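Sindier Hand-Held Parallel Gripper: Fingertip Pads and Linkage Set
Service page: pad slip on glazed and rigid tableware

Applies to: Sindier hand-held grippers, single or paired, fitted with black block pads
Part group: Fingertips and linkage
Supplied by: Tramardale
Status: Open. Replacement pads shipping.

Problem

Pads from the first Datley batch can lose grip on smooth, curved surfaces when the load turns about the contact line. The fault was reported in January by Soledad Iwasaki after a ceramic bowl rotated out of a two-gripper hold and dropped onto a bench. The bowl broke. One operator received a small cut while clearing the pieces.

The returned pads were inspected by Debashish Akanda. The pad face had hardened and no longer conformed to the rim. Closing force at the trigger was within limits on both units. The linkage was not at fault, but one bushing on the second unit was worn enough to let the fingers close out of parallel, and it was replaced.

Conditions that raise the risk

Slip is most likely when a heavy, rigid item is tilted steeply while held only at the rim. In that position the weight of the item acts well away from the pads, and a hardened face starts to creep before the operator feels any movement. A second gripper reduces the load on each pad but does not remove the turning force. 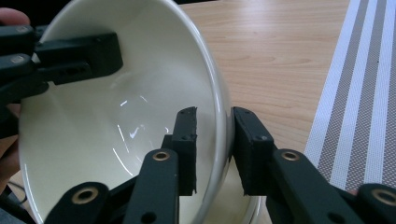 Two-gripper rim hold on a white ceramic bowl. Lower unit: one pad inside the rim, one outside.

Pad inspection

Inspect pads before each session and after every 300 closures. Press a thumbnail into the pad face. The mark should recover within 15 seconds. Replace the pad if the mark stays, if the face looks glazed, or if material has torn away from the contact area. A rough top edge is normal for cut pads and does not affect grip.

Replace pads in pairs. Do not mix old and new pads on one gripper.

Linkage inspection

Open the gripper fully and move each finger sideways by hand. Any click or visible play at a bushing is cause to withdraw the unit. Check that the link screws are seated. Do not oil the bushings; oil travels along the links and reaches the pads.

Interim limits

Until new pads are fitted, do not tilt ceramic or glass items beyond 55 degrees from level. Keep the item over a padded surface. Cut-resistant gloves are required for cleanup.

Replacement parts

Pramanik soft pad, pair, with screws
Bushing kit, brass-colored, one gripper
Pad wear card

New pads need 60 minutes at room temperature before first use.

Orders and returns: Shirley Petrenko, Tramardale parts desk. Send suspect pads unwashed in a sealed bag, with the gripper serial number on the label.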